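4. Teaching the grip width in Vomico

I'm assuming you've done section 3 and both grippers show up green in the device list. If only one does, unplug the pair and start Vomico again before you read on.

4.1 Open the Episodes tab and make a new task. I called mine cups_wirnstead, but anything without spaces will do.

4.2 Set the time-out to 2,000 ms. The default is 1,000 and I always find it drops the slower wrist.

4.3 Hold both grippers over the table, jaws pointing in towards the dispenser, and press Sync. Keep still until the bar fills (it feels like ages, I know!).
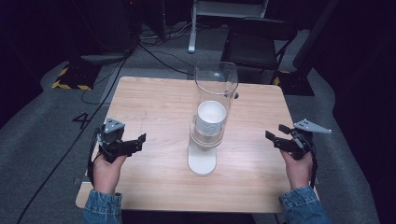 Fig. 7. Left and right grippers either side of the cup cylinder.

4.4 Now do the width fit, one gripper at a time. Open the fingers all the way, click Mark Open, squeeze them shut, click Mark Closed. Vomico draws a line between the two and uses it to turn finger position into a width the planner can read.

Note: the fit is saved per gripper, so if you swap left and right you'll need to do 4.4 again. I've been caught by this more than once.

4.5 Check the pads before you click Save. The fit takes the pad face as zero, and a lifted corner pushes the closed reading out — the planner then thinks it's holding something when it isn't.
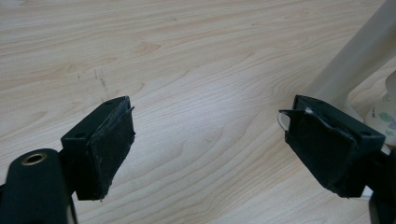
Fig. 8. Worn pads, fingers open. Look for peeling at the upper corners.

Caution: don't try to hide a bad pad by raising pad_offset. Gebhard Sutter and I spent an afternoon doing just that and ended up with squashed cups. Change the pad, then repeat 4.4.

4.6 Click Save and replay a short episode. If the width trace jumps by more than 8 counts with the fingers at rest, go back to 4.3.

Last changed 25 February 2024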